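About Bovetti

Hi, and welcome! I'm the one who answers the phone, packs the kits and still does most of the setup visits. I started Bovetti in a rented room in Urnden with one secondhand arm and a lot of coffee, and these days there are 14 of us (the coffee budget has grown too).

Our main product is the Hakim, a two-armed kit with proper fingered hands for small warehouses and repair shops. It handles the fiddly stuff, like shoes, boxes and odd shapes that a suction cup just slides off. We put ours through its paces on the carpet with shelves, a bin and whatever needs picking up.
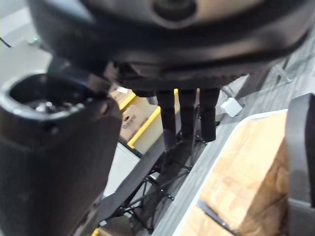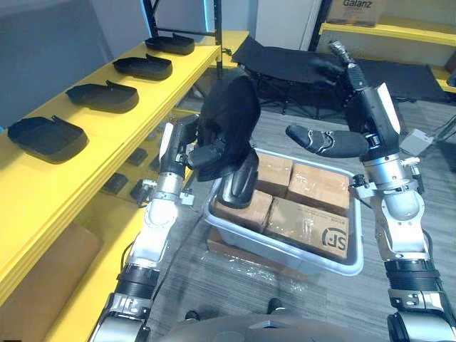 What you get

The arms, both hands, the wrist cameras, the software and two days of me at your place, getting it going. We run 200 practice picks on every kit before it ships, and I keep the log, so ask me for yours!

Where to find us

We moved to Biltley in June, up the ramp behind the tile store. Come by after 10 a.m. and bring something awkward for the hands to try. I love a challenge.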